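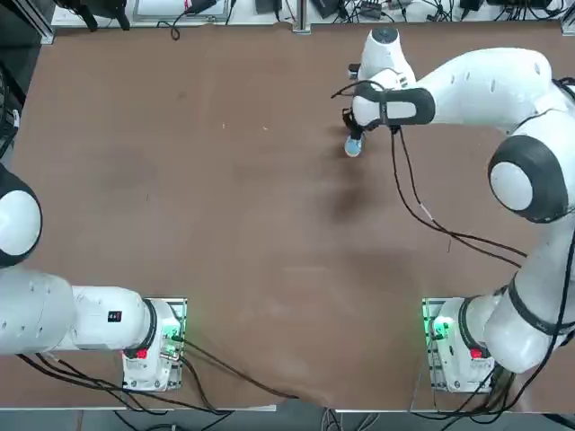 Mesov, 22 January 2019

The Clurix bench cell is a table-mounted work cell with two robot arms, kept at the Akano workshop in Mesov and used for handling small parts. The arms stand side by side along one edge of a covered tabletop and share the space between and beyond them. This article deals mostly with how the cell is set up and looked after, a subject that takes up a good deal more of an operator's week than newcomers tend to expect.

Layout

Both arms are white with black bands and housings at the joints, and each rises from its own base near the front of the table. A base carries a green indicator light and a red button, and people who work at the cell soon get into the habit of glancing at the lights before they reach for anything else. The table itself has a matte reddish-brown covering, which gives pale parts a plain background to sit against (a small light-blue piece, for instance, shows up beautifully between the black gripper fingers). Behind the table, a white shelf holds a flat screen and several small electronic boxes with their cords, and silver aluminium profile posts stand along the back.

The usual practice at Akano is to keep the middle of the table clear and bring parts in a few at a time. With one arm folded low to its side, the other can be run right out over the far part of the table, and most checks are made in just that arrangement, one arm after the other.

Mounting and levelling

Each base is bolted down before the covering is dressed around it. The bolts are snugged up in a cross pattern, left overnight and gone over again in the morning, when one or two of them will generally take a little more. Levelling is done at the base and checked with the arm stretched out and then folded. If the two readings disagree by more than 2 mm at the gripper, the bolts come out and the job starts over, with a fresh cup of tea if there is one going.

The covering is laid last and is never glued. It creeps forward with use and can bunch into a soft fold at the front edge, and operators pull it straight at the start of a shift. Scuffs and dark smudges are left alone unless they are raised enough to be felt with a fingertip. A covering is turned end for end once in its life and then replaced.

Cabling

Cables are the part of the cell that gets the most fuss, and fair enough too. Two black cables hang in long loops from the hand of the right arm, and the loops are meant to be generous. A hand cable pulled tight will tug at its connector every time the wrist turns, and the fault that follows comes and goes in a most tiresome way. Slack is set by moving the arm by hand to its furthest reach and leaving 35 mm to spare. Small white ties are allowed on the loops, done up just firmly enough that they don't slide.

The heavier cables at the bases drop over the front edge of the table. They should be lifted clear of the floor before sweeping, and anyone bringing a trolley along the front of the bench is expected to look down first – a lesson most of the workshop has learned once.

Grippers

The gripper fingers are checked at the start of each working day. The operator closes them on a small test piece just over the tabletop, holds it there and watches for tilt. A piece that leans usually means one finger has worked loose, and a quarter turn of the hex key puts it right. The fingers are wiped with a dry cloth, and solvent is kept well away from them.

Finger pads come from the Cheung parts counter in packs of 5. They are changed as a pair after 1000 closing cycles, or sooner if the faces have gone shiny. Old pads are dated and kept in a jar, a custom that goes back to the first arms in the building and has outlived several attempts to tidy the shelves.

Joint care and repair

The large elbow joints have round white faces set in black rings. These are wiped over weekly and otherwise left shut. Noise from an elbow is first traced by ear with the arm moving slowly, then compared with its neighbour on the other side of the table, a great convenience of having two. If the sound is still there after the mounting bolts have been checked, the whole arm is taken off its plate and sent to the repair bench, and the cell carries on one-armed until it comes back.

The power is always switched off at the wall before a base is unbolted. Records of this work are written up in the green logbook, with the November entries currently missing two pages.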